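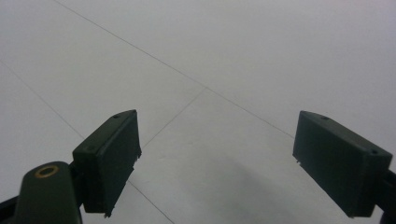
Le carrelage du local, gris clair, joints foncés.

Accueil Forums Rangement Sols et surfaces Connexion

**Balles qui roulent partout : quelle surface pour trier ?**

solange_jacquet
Bonjour à tous. On stocke des balles d'exercice dans le local, de la taille d'une balle de tennis. Dès qu'on en fait tomber une sur le carrelage, elle file sous les armoires. J'ai donc décidé de trier sur la table, avec un plateau blanc posé sur le bois et un bac long à côté. Ma question porte sur le plateau : je le garde lisse ou je mets un tapis par-dessus ? J'ai vu le tapis Nirau en 600 mm, mais il faudrait le recouper.

marmotte38
Un tapis, sans hésiter. J'ai le Nirau depuis avril, il se coupe au cutter et les balles s'arrêtent net.

Sibusiso M.
Pas d'accord. Sur un tapis, la poussière s'incruste et on finit par le laver toutes les semaines. Un plateau lisse s'essuie en deux secondes. Il suffit que la table soit de niveau. Chez nous il y avait 5 mm d'écart d'un bout à l'autre, on a calé deux pieds et c'était réglé.

solange_jacquet
J'ai vérifié au niveau à bulle, la table est droite. Le sol un peu moins, mais ce n'est pas moi qui vais refaire les joints. Je vous mets l'installation, bac à gauche, deux balles jaune-vert sur le plateau.

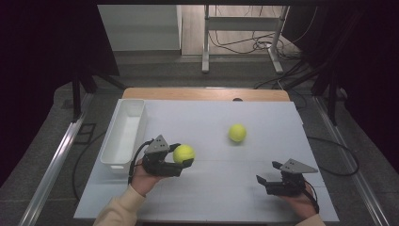
Pour Sibusiso Molefe, le plateau peut rester tel quel, c'est le bac qu'il changerait : un modèle plus court et plus profond, genre Vunix, parce que dans un bac long les balles se baladent d'un bout à l'autre dès qu'on le porte.

marmotte38
Le Vunix est cher pour ce que c'est. Et un bac long, ça se glisse sur une étagère étroite. Mettez une séparation au milieu, un bout de carton fait l'affaire.

solange_jacquet
Pour l'étagère, c'est justement mon cas, il me reste une quarantaine de centimètres de large. Je garde le bac. J'essaie la séparation jeudi et je laisse le tapis de côté pour l'instant.

Sibusiso M.
Prenez du carton épais alors, le fin se plie au bout de 14 jours.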